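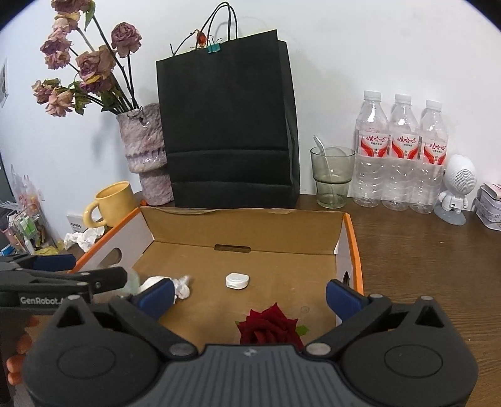

How to turn a charity shop shirt into a gathered skirt

Big men's shirts are my favourite thing to sew with. There's so much cloth in them, the buttons are already on, and the hem is done for you! This skirt takes an afternoon if your machine behaves, and it was the first thing I ever made that I wore out of the house without a coat over it.

I learned the method from Concetta Ferri, who ran the Kaltness sewing evenings for years and could unpick a collar faster than I can thread a needle. I've changed her waistband a bit (hers had a hook and eye, mine has elastic, I like my dinner).

What you'll need

A cotton shirt, the larger the better. XL or above for a size 12 to 14
Wide elastic, 3 cm, long enough to go round your waist
Matching thread
Tailor's chalk or a sliver of old soap
A large safety pin
An iron, and please do use it

Choosing the shirt

Go for something with a bit of drape. Stiff office shirts will work but they stick out at the hips like a lampshade. Check under the arms for thin patches, though you'll be cutting above most of them. Stripes look brilliant gathered up. If there's a breast pocket you can leave it on and have it sit at the hip, or unpick it and press the holes out with plenty of steam.

Cutting

Wash and iron the shirt first. Button it up all the way and lay it flat with the side seams exactly at the sides. Draw a straight line across from armpit to armpit, just below the sleeves, and cut through both layers. You now have a tube with a curved hem, and that's most of a skirt already!

Keep the sleeves. They make lovely patch pockets, and the cuffs are handy for all sorts.

Try the tube on before you go any further. If it won't go over your hips, open the side seams and let in a strip cut from the sleeves, 6 cm wide on each side. I did this on my blue one and everybody thinks it was deliberate.

Making the casing

Stitch the button band shut for the top 10 cm, going slowly where it gets thick. If a button falls within 5 cm of the top edge, snip it off now or you'll hit it with the needle later (ask me how I know).

Turn the raw edge under by 1 cm and press. Turn it under again by 4 cm and press again. Pin, then sew all the way round close to the lower fold, leaving a gap at the centre back wide enough to get the elastic in. Backstitch at both ends of the gap.

Threading the elastic

Measure the elastic round your waist so it's snug but comfy, then take off 2 cm. Fix the safety pin to one end and work it through the casing. Pin the other end to the skirt so it can't vanish inside, which is maddening when it happens.

Overlap the ends by 2 cm and zigzag over them a few times. Give the waistband a good stretch so the elastic pops in, then close the gap. Spread the gathers out evenly and stitch down through the elastic at each side seam to stop it twisting.

The hem

I nearly always leave the curved shirt tails alone, they swing beautifully when you walk. If you'd like it straight, put the skirt on, get a friend to chalk a level line all round, and hem it by 2 cm.

Wear it with the buttons down the front, or spin it round and have them at the back. Mine goes in the wash at 30 with everything else.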